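Wostelwood bracket handling: progress report to the Bundgaard fund
Covering work through April
Prepared by Evander Semple, Hulik

Thank you again for your patience over the winter, and for the kind note after our last report. I am glad to say that the planning software is in much better shape than when I last wrote, and I will try to set out where the time went without burying you in detail.

Most of this period went into the grasp planner. The old version picked a grasp from the outline of the part alone, which served us well enough on flat bars and poorly on anything with bent flanges. The new one scores each candidate grasp against the full shape, and then checks that the arm can reach it without crossing the other arm's path. We ran it through 3000 simulated picks before touching the hardware, and it threw out 57 grasps that the old planner would have accepted -- a result that pleased me more than it probably should have!

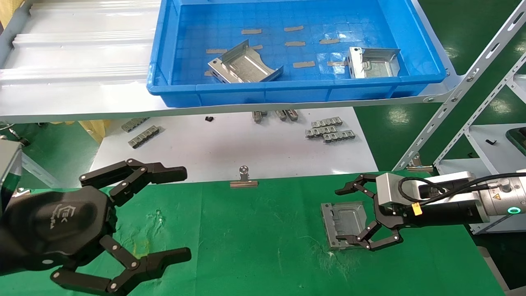 Right hand open around a bracket on the green mat, with two more brackets in the blue tray behind.

The second piece is perception. Galvanized metal is a hard thing to see well, as you may remember from my complaints last time, and our part detector was losing edges wherever the light caught the surface. We have now labeled 800 new views and retrained on them. Thin comb-shaped strips are still the weak spot when they overlap, and I would rather say so plainly than have you find out at the review.

The wrist view has also been joined to the planner, so that the last part of an approach can be corrected from close up. Time stamps between the cameras and the arm controller took longer to sort out than I had budgeted -- 12 working days in all, most of them spent at Gidurholm with the logging tool.

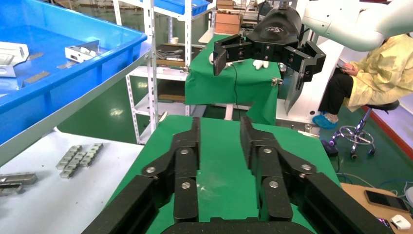 Wrist view: gripper fingers over the green table, second arm beyond, parts bin at upper left.

Spending is within plan. Next we will take up handovers between the two arms and a cleaner way to replay failed picks from the logs. I would welcome a call before we settle the test list, as your comments on the last one saved us a good deal of work.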